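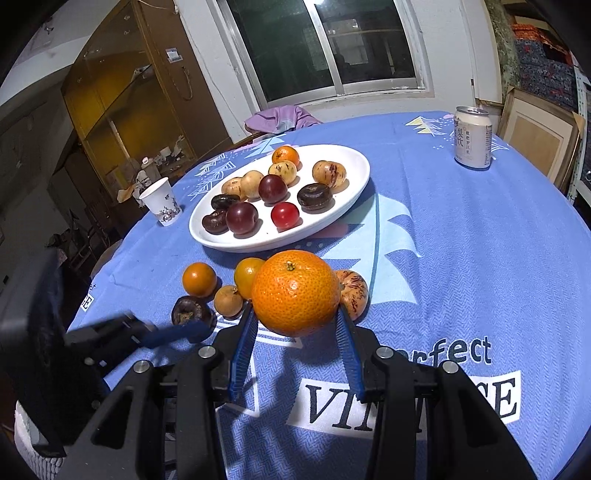 # Unit 6: Citrus Fruit After Harvest

**Course:** Introduction to Produce Handling
**School:** Joseph College of Food Trades, Mandau Campus

## Purpose of the unit

This handout accompanies the two lectures on citrus. It covers the structure of the fruit, the way it behaves once picked, and the rules that apply to its storage and sale. Students are expected to have read it before the practical session and to bring a copy with them. The unit on apples and pears is assumed as background.

## 6.1 Structure of the fruit

Botanists class the citrus fruit as a hesperidium, a kind of berry with a leathery rind. The outer, colored layer is the flavedo. It contains the oil glands, which give the peel its smell and much of its dimpled texture. Under it lies the albedo, the white and spongy layer usually called pith. The segments hold the juice in small sacs, each attached to the segment wall by a thin stalk.

In mandarins the albedo is thin and, at maturity, partly separated from the segments. The fruit is easy to peel for this reason and is also easier to damage. An orange of the same weight will usually tolerate more pressure in a carton.

The button is the small green or brown remnant of the stem at the top of the fruit. When it is pulled out during picking, the rind is often torn and mold can enter. Pickers therefore clip the stem close to the button and do not pull the fruit from the branch.

## 6.2 Ripening and color

Citrus fruit is non-climacteric. It doesn't continue to sweeten after harvest in the way a banana or a pear does, and fruit picked too early will stay sour. Maturity is judged before picking by the ratio of sugar to acid in the juice.

Peel color is a poor guide to maturity. The change from green to orange depends largely on cool nights, and in warm regions fully mature fruit may remain green. Some packhouses use ethylene gas to remove the green color. This treatment affects the rind only; the flavor of the juice is unchanged. It also shortens the life of the button, which may dry and drop.

## 6.3 Storage

Mandarins should be held cool and humid, with steady air movement. Most varieties suffer chilling injury if kept too cold for a long period. The signs are sunken spots on the rind, a watery breakdown of the flesh and an off taste. Lemons and grapefruit are more sensitive than oranges and are stored at a higher temperature.

At the Grirnier packhouse, which students visit in May, the cold room holds around 2,000 cartons. Cartons are stacked no more than 7 high, and the stacks are turned so that the vents line up. Students should note the position of the fans and be prepared to explain it.
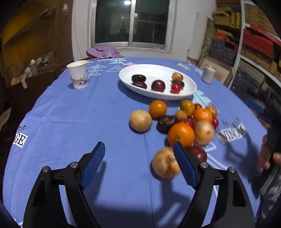

*Figure 2. Fruit grouped on a tabletop.*

## 6.4 Common defects

- **Green mold and blue mold.** Both enter through wounds. One infected fruit can soil its neighbors with spores, and it should be removed in a closed bag.
- **Oil spotting.** Caused by rough handling of turgid fruit, often in the early morning. The broken glands release oil that burns the surrounding rind.
- **Puffiness.** The rind stands away from the segments. Affected mandarins feel light for their size and crush easily.
- **Granulation.** The juice sacs become dry and firm, usually at the stem end. It cannot be detected reliably from outside.

## 6.5 Records

Each delivery is entered on the Rilance sheet at the time of receipt. The entry must show the grower, variety, lot mark, pulp temperature and any defects found. Corrections are made with a single line through the error and the initials of the person making the change. Sheets completed from memory at the end of a shift will not be accepted for assessment.

## Preparation for the practical

1. Review the defect list in 6.4.
2. Bring a clean coat and a probe thermometer.
3. Complete a practice entry on a blank Rilance sheet and hand it in at the start of the session.

Reading for Unit 7 (stone fruit) is posted at the department office.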